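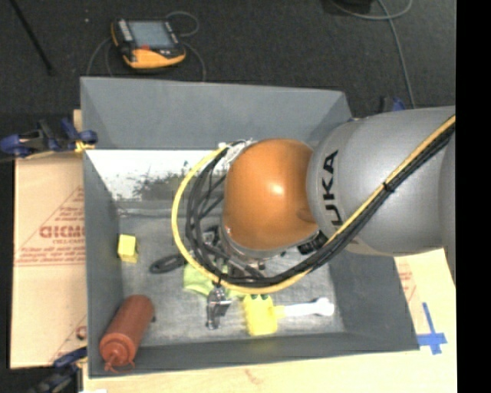 Lambros Koutsoukos has been baking bread for 21 years and still gets up early to look at his starter. "I go down in my slippers," he says. "My wife thinks I'm saying good morning to it. Well, I am!"

We met at Verneo, the little bakery he runs with Gangadharan Thevar, at half past two, when the shelves were nearly bare and I was lucky to get the end of a rye loaf (with salted butter, and it was wonderful). The pair met on an evening course, where Thevar's first loaf came out flat as a plate. "I ate all of it," he says. "I was so proud."

What they love talking about most is flour. Their everyday white sourdough ferments for more than 10 hours, and they'll happily argue over every one of them. Koutsoukos likes a sharper crumb; Thevar wants it milder, "so you can put jam on it without a fight".

The seeded loaf, which they call the Rida, took 3 months to get right. Thevar kept soaking the seeds for longer and longer, until the dough was too slack to shape — and then tried toasting them first. "The smell!" he says. "I rang Lambros at ten at night and made him come back in."

For anyone starting at home, Koutsoukos suggests a heavy lidded pot, a cheap bag of strong flour and 2 loaves a week, always the same recipe. "You learn what your dough feels like in your own kitchen. Mine was cold, so everything was slow."

In September they'll add a plum bun. Thevar has already eaten most of the test batch.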